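Mug tree tips over with enamel mugs on one side

kadlec_n
Posted 19 Oct 2025
The mug tree by the sink has gone over twice. It is the wooden one, round base, single pole, pegs at an angle. Ceramic mugs weigh 322 g each on the kitchen scale. I would like to replace it with a wall rail. Objections?

lsteyn
Reply to kadlec_n
Objection. A rail needs holes, and the wall behind the sink is tile. The tree is fine if you load opposite pegs in pairs. Two heavy mugs on the same side puts the load outside the base.

kadlec_n
Opposite pegs only works if people put mugs back in pairs. They take one and leave the other.

mandla.naidoo
Then use the enamel ones on the tree and put the ceramic on the shelf. An enamel mug is nearly 200 g lighter. Blue one on the stand:

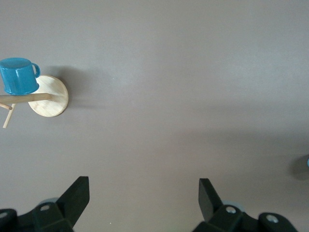 Bernside Rowing Club, House and Kitchen Section

lsteyn
Agree on enamel. Check the rims first. Once the coating chips at the rim, the steel rusts, and hanging a mug up before it is dry makes that worse. I threw out three in February.

s_radebe
Disagree with hanging them at all. Handles rub on the pegs and the enamel wears on the inside of the loop. Stack them upside down on a rack.

mandla.naidoo
Reply to s_radebe
The pegs are wood. I have not seen wood wear through enamel. Stacking is what chips rims.

s_radebe
Grit on the peg will do it. Wipe the pegs.

kadlec_n
Has anyone tried weighting the base? I was thinking of a steel disc, 900 g, screwed on from underneath.

lsteyn
That would work. Countersink the screws or they will scratch the counter. Felt pads after that, and replace them when they get wet.

s_radebe
Cork, not felt. Felt stays damp next to a sink.

kadlec_n
Cork then. I will cut the disc next week and leave the rail for now. Ceramic goes on the shelf until it is fitted.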